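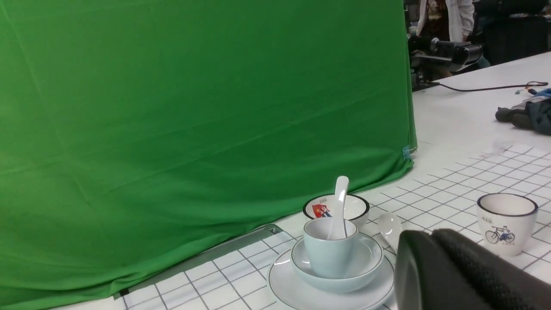
White dishes in front of a green backdrop.

The Good Cups

The woman from Girnard wanted 300 dollars for the hour, and she wanted it before she took her coat off. Samira Geagea counted it out on the kitchen table.

"And that covers what?" Nisha Garg asked.

"The reading," the woman said. "Not the result."

"That's handy."

Samira gave her sister-in-law a look. She had set out their mother-in-law's cups, the ones that came over from Lernville wrapped in newspaper. Mrs. Khurana had never let anyone drink from them while she was alive. Now she had been dead since September, and the money was still missing, and the bank in Narnutby had shut the file.

There was 2,000 dollars in the account when she went into the hospital. There was 73 when she died. Samira believed the old woman had hidden the rest somewhere in the house and could be asked where. Nisha believed that Samira's son had a new motorcycle.

The woman asked for the lights to be turned down. She asked for tea. She drank most of it, turned the cup over on its saucer and waited with her eyes closed.

"I see a small room," she said. "Something made of cloth."

"A closet," said Samira.

"It could be a closet."

"It could be a tent," said Nisha.

The woman opened one eye. "There's a man. He's older, or he was older. He has a J, or maybe a G."

"Her brother George!"

"George, yes. He's showing me a box."

Nisha got up and rinsed the spoons. George had sold boats and owed money to everybody, and in all the years she'd known him he had never shown anyone where anything was. She didn't see why dying would make him generous. Behind her the voice went on about the box, which was metal, unless it was wood with metal on it, and which was low down but had once been higher.

"Ask her about the bike," Nisha said.

"What bike?"

"Ask Mrs. Khurana how much a used motorcycle costs."

The faucet ran. Samira began folding her napkin into a square, and then into a smaller square.

"She's gone quiet," the woman said after a while. "They do, if there's bad feeling in the room."

"I'll bet."

When the hour was up the woman put on her coat and left a card beside the sugar. Her car took three tries to start. They both listened to it from the table.

"He was going to pay it back," Samira said. "She told him he could have it. She said so, at the hospital."

"Was anyone else there?"

"No."

"Did she sign anything?"

"She couldn't hold a pen, Nisha. You know that."

Nisha turned the cup right side up. The leaves had slid down into a brown clump with a piece of string in it. She looked at it longer than she meant to.

"So what did you need the reading for?"

"I wanted her to say it again," Samira said. "With you here."

Nisha carried the cup to the sink and washed it by hand, and then she washed the saucer, and asked where the dry towels were.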